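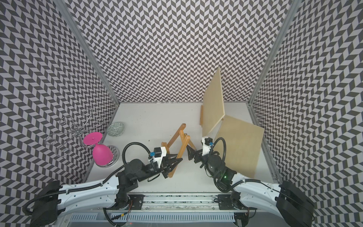 Margaritis prototype, notebook, July

Start 9:30. Build 46 on both phones and on the old tablet.

Plan for today: look again at the matchmaking wait, test the new card costs in the lane mode, and decide what we do with the tower that heals itself. I write this also for the colleagues at Barnelen who join the call only in the afternoon, so I try to be complete.

Matchmaking

Yesterday's change is in: the search begins with players of the same tier and opens one tier up and one tier down if no opponent is found. I played six searches from the tablet against the test accounts. The longest wait was 34 seconds, the shortest 2. The long one is still too long for a match which takes three minutes to play. I looked in the log and the search did not open to the lower tier at all, only to the upper one. In the code the lower limit is calculated before the tier is loaded, so it is always the tier of the guest account. I corrected this locally and did not commit it yet.

There is a second thing which I noticed. When the player cancels the search and starts again quickly, he keeps his old place in the queue and also gets a new one. One time I was matched against myself. The match started normally, both sides had the same deck, and I could move only the one on the left. It is in the bug list now, with high priority.

Card costs

The new costs from the balance sheet are imported. Two cards did not take the new value, Lantern Bearer and Salt Wagon. The reason is a space at the end of the name in the sheet. Please, whoever edits the sheet, check this before export, I lost half an hour on it. I will add a trim in the import script, but the names should be clean anyway.

With the right costs I played a series of lane matches, always the slow deck against the fast deck, changing sides after every match. In total 19 matches. The fast deck won 12, the slow deck 7. In the last build the fast deck won nearly everything, so this is better, but I would like to see it closer. My feeling is that the slow deck loses in the first minute. It has nothing to put on the lane which costs less than four, so the player sits and watches his energy bar grow. This is boring also when you win.

Ideas for it:

— start with one more energy for both sides (simple, but it helps the fast deck too)
— make Stone Goose cost three and take away its shield
— give the slow deck a cheap building which only blocks and does no damage

I like the third one most. The second one I can test tomorrow without new graphics, so I begin with it.

The healing tower

We discussed this already three times. The tower repairs itself when no enemy is in its range. In practice the player who is ahead never loses the advantage, and the last minute has no tension. I made a version where the healing stops after the tower is hit the first time in overtime. It works in the code, but the players will not understand why it stops. We need a sign. For the moment I put a gray icon over the tower. It is ugly and on the small phone it covers the health bar.

Decision from the call at 14:00: keep the healing in normal time, no healing in overtime, and the icon goes to the side of the tower. Barnelen makes a better icon.

Performance

The old tablet is fine until both players put the swarm card at the same moment. Then it stops for a short time and the sound continues, so after it the sound effects are not together with the picture. I thought first it is the particles, and I switched them off, but the stop was still there. It comes from the pathfinding: every small unit asks for its own path, although they all walk the same way. They should share one path per group. The Codero branch has something similar for the caravans in the campaign, maybe I can take it from there. I have to read it first, it is not documented.

Fekesstead map

Played the new Fekesstead map for the first time with the final bridges. The left bridge is narrower than the right one, and this is intended, but the big units turn around in front of it and walk all the way to the right side. It looks as if they are afraid of the water. Either the bridge gets wider or the big units get a smaller collision circle when they cross. I asked on the channel which one is preferred and have no answer yet.

Also, the water sound is much too loud near the player's own base. With headphones it is really unpleasant.

Small things

The emote wheel opens when you drag a card too near to the corner. It happened to me four times and I lost one match because of it.

The chest screen shows the wrong tier name after a win which brings you up. After restart it is correct.

In the German version the word on the "ready" button does not fit. I made the letters smaller, which is not a nice solution.

The tutorial still speaks about gems. We removed gems in spring.

For tomorrow

Commit the tier correction after I have run the search test once more on all three devices. Stone Goose with cost three and no shield, again slow against fast, and this time I write down also how long each match takes. Read the caravan code. Ask again about the bridge.

Finished 18:15. Build 46 stays on the devices, please do not update the tablet before I have copied the logs from it.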